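Stutance workshop notebook
14/06/2020
The Tikkanen harmonium, bellows and reeds

Picking up from where I stopped last time, when the reservoir was off and I'd just found the second split in the cloth. I had hoped it was one split. It's a long one down the fold and then a nasty little one hiding in the corner gusset, which you only find if you put a lamp inside and turn the lights off (do this first next time, it would have saved me an afternoon of patching the wrong thing!).

For anyone opening this book cold: the instrument is the small Tikkanen that came over from the chapel at Gididport, serial 567 stamped inside the treble end of the case and again in pencil under the keyboard. Both numbers match, so at least the keyboard belongs to the box it's sitting in. Dennis Pearce thinks the stool is from something else altogether and I agree with him, the turning is far too good.

The old cloth

I've cut a strip from the worst side and kept it in the brown envelope at the back of this book. It's a rubbered cotton, gone stiff as card on the outside of each fold and oddly sticky on the inside. Someone has been at it before with a bicycle patch and what smells like contact adhesive. The patch was holding beautifully and the cloth all round it had given up, so no criticism of the patch.

Getting the old glue off took most of the morning. It's hot hide glue underneath, under the contact adhesive, and the two want opposite treatment. What worked in the end was scraping the modern stuff dry, with the broad scraper held almost flat, and only then bringing in the damp rag and the warm iron for the hide glue. I tried the damp rag first along the back edge and made a sort of grey chewing gum that I then had to pick off with my fingernails. Mirjam did warn me. It's written on the page from November in her very neat hand and I didn't look.

The boards themselves are sound pine, a touch of old worm on the bottom one but nothing live that I can see, no fresh dust on the paper after leaving it overnight. I've run thin glue into the holes all the same.

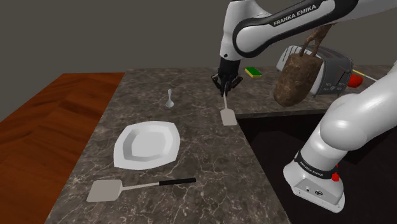
The new cloth is the heavier of the two we had in, and I do wonder if I've gone a grade too heavy. It folds well in the hand but when I made up a dummy corner from offcuts and worked it to and fro, it wanted to spring open again at the point. The lighter one lay down like a handkerchief. Ewan's view is that the heavier cloth will relax after a month of pumping and that the lighter one will be back on our bench in ten years. My view is that a stiff reservoir makes for a heavy pedal, and the lady who plays this thing is not large. Compromise, and I'd like it recorded that it was my idea: heavy cloth on the long sides, light cloth on the gussets, where the movement is. I've not done it before on one this size. We'll see.

Card stiffeners cut from the old ones as templates. Don't trust the old ones at the treble end, the mice have had the corners. I mirrored the bass end instead and trimmed to suit.

Glue: fresh batch, soaked overnight, kept in the little pot in a water bath. It was gelling on me faster than I liked at the far end of each run, so I've started warming the board edge with the iron just ahead of the brush, a hand's length at a time, then laying the cloth and rubbing down with the bone folder. Much better. I'd been fighting it for years by making the glue thinner and that's the wrong cure, it just soaks in and leaves nothing on top to grip with.

Reeds

While the boards were clamped I made a start on the reeds, which is the part I like. Pulled them one by one with the hook and put them straight into the drilled block in order. I say in order. Two in the tenor were swapped before I ever touched them, and judging by the dirt line they'd been sitting in each other's slots for a very long time. It explains the note Beryl Cropper left on the job card, "sour in the middle, always has been". She's been playing round it since she was a girl, apparently, and leaves that note out of the hymns. I hope she isn't put out when it comes back right.

Cleaning: soft brass brush, always from the rivet towards the tip, never back. Slip of paper under the tongue before you do anything. I do know this and I still caught one on the back stroke and had to breathe deeply and check it against the light, but it was fine.

The dirt is mostly fluff and a kind of brown varnish, which I put down to lamp smoke and a lot of coffee mornings. Where the brush wouldn't shift it I used a cocktail stick with the end chewed soft, and a drop of spirit. One reed near the top has a crack starting at the rivet, a proper hairline. It still speaks. I've put it back for now with a red dot on the card, and I'll ask Jordan Oakley whether the box of spares from the old Tronier has anything near enough to file down. The Tronier reeds are a shade wider, so it would mean easing the slot, and I don't want to be cutting into the original pan if I can help it.

Pitch is another matter. It sits a good bit above modern and pretty evenly so, which makes me think it was meant. I'm leaving it. It only ever plays on its own or under people singing, and dragging every reed down would take off metal that the next person might want. If they ask for it to go with the piano, I'll think again.

Keyboard and stops

Key pins polished, felts brushed, and the one dead key freed. It was a child's bead, blue, jammed beside the pin. I've put it in the envelope with the cloth. You'd think that one key would be the first thing anyone mentioned and it isn't on the job card anywhere.

The stop knobs are a mess of different periods. The faces with the old lettering are lovely and I've done nothing to them besides a wipe. The plain replacements look like drawer knobs, and one of them is doing nothing at all: the rod behind it has been cut through and plugged. I traced it back to the tremulant, which is missing. There's a neat square of clean wood where it used to be. I've no plans to make one. Dennis has plans to make one. I have told him he can do it on his own time and that it's to be screwed in, with no glue, so it can come out again when we've all had enough of it.

Swell flap leather is hard and wants replacing. I had a decent piece of white skiver put by but it has walked, and whoever has it can return it to the left-hand drawer and no more will be said.

Costs so far

Cloth, glue, skiver (again!), felt for the pedal runners and the new webbing. Mirjam has put the lot at 3,078 in the accounts column, and that includes the carriage both ways and the time up to last week. It's more than I quoted. I rang Gididport to say so and got a very nice man who said they'd expected worse, so I wish I'd rung sooner.

Pedal webbing is 37 mm, by the way. I've written it on the inside of the cupboard door as well, having ordered the wrong width two jobs running.
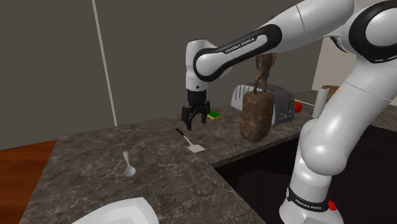 First closing up

Reservoir came out of the clamps after lunch. The long sides are very good, flat and tight with no bubbles. The gusset on the treble side has a small pucker right at the point. I worked it with the folder and a bit of heat and it's better but it isn't gone. Tested with the hand over the valve hole: it held for a slow count of seven before it started to sink, where the old one just sighed and sat down. I'd like longer than that. I think the leak is at the valve itself, as the leather pads are dished and you can feel the draught with a wet lip.

New pads tomorrow, then, before anything is screwed down for good. I've left the reservoir propped half open on the battens so the folds don't take a set. Please don't stack anything on it, Ewan, it looks like a shelf and it is not a shelf.

Things to remember

Soak glue tonight, the smaller jar.

Ask Jordan about the Tronier spares, top octave only.

The case screws are in the tobacco tin, in the order they came out, bass side first. The long one with the bent tip goes back in the hole behind the pedal board and nowhere else. I tried a straight one and it comes through the front.

Order more of the lighter cloth. Having now handled them side by side I'd use it for any gusset on an instrument of this size, and I've changed the note on the roll to say so.

Mirjam wants the page with the reed sizes typed up. I said I'd do it once the widths in the bottom octave have been measured again, as I had the callipers on the wrong setting for part of it and I'm not sure which part.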